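The Case for Doing Very Little in Wurier

Every holiday I have ever regretted began with a list. Mine used to run to a page and a half, in small handwriting, with opening hours. I have stood in a queue for a cathedral I didn't want to see so that I could tell people I had seen it, and then forgotten to tell them.

So in November I went to Wurier, a town with 737 rooms for hire and, as far as the tourist office will admit, three sights. One is a bridge. One is a smaller bridge. The third was closed until spring.

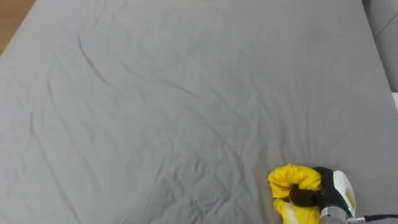
Grey sheets, a few creases and no itinerary.

I am told this makes Wurier a failure. The travel app Aleo gives it a "things to do" score of 9, and I had to look twice to check that this was out of a hundred. The same app suggests that visitors with time to spare should take the train somewhere else.

I think the app has the wrong idea of what people need. Most of us come back from a city break more tired than we left, carrying a fridge magnet and a blister. We walk some 3,000 steps before breakfast because breakfast is in the other direction from the museum. Then we go back to work and describe it all as relaxing, and our colleagues, who did the same thing in Lisbon, nod.
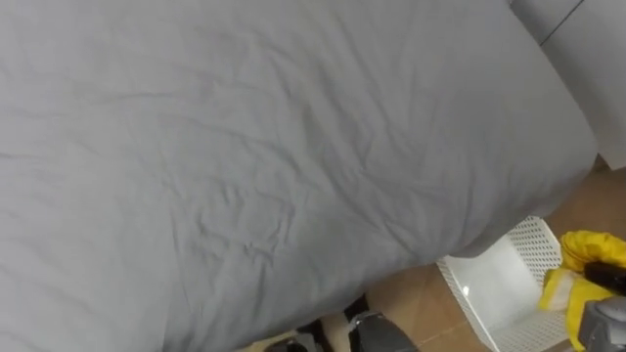

The man who runs the guesthouse, Tyson Després, has views on this. His guests, he told me, come down on the first morning and ask what they should be doing. He used to hand them a leaflet. Now he asks if they would like more toast. A few of them get quite cross about it, though I noticed they take the toast.

I won't pretend the place is perfect. On the Wednesday it rained from breakfast until supper, and the only café open was one called Voltwood, where the soup came in a single flavour and the waiter wouldn't say which. I read most of a thriller somebody had left behind, minus the last chapter. I had a nap at four in the afternoon and another, by way of comparison, at half past five.

But I can tell you what the river sounds like at night, and what time the baker puts his shutters up, and I couldn't say either of those things about Rome - a city I have visited twice, mostly at a brisk trot.

The tourist office is planning a zip wire. There is a drawing of it in the window, with a family in helmets looking delighted. I wish them well, and I have booked my room for next year before they finish building it.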